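Illmont Shelf and Container Set - README

Version 3. Maintained by Kirsty Pickering.

The set covers one task: placing small household containers on a two-tier tabletop shelf and taking them off again. It holds 2,246 episodes across 26 container types. Each episode has one text label naming the item and the tier, upper or lower.

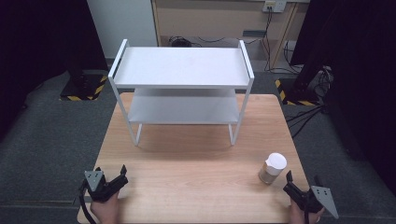
Tadhg Corrigan asked in November whether lids should be labeled separately from bodies. They are not in this version - a lidded container counts as one item, and the lid stays on throughout.

Item names

Names follow shape first, then color. Brand names are left out.

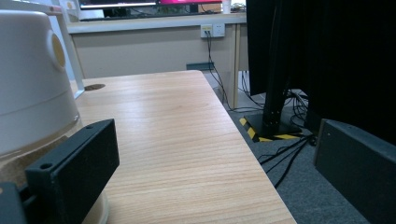
Size classes are small and large, set by hand. A large item, such as the white cylindrical appliance standing on its cork-like base, keeps a single label, and the base goes in the notes field.

Known gaps

300 episodes have no tier label. They are listed in missing_tier.csv.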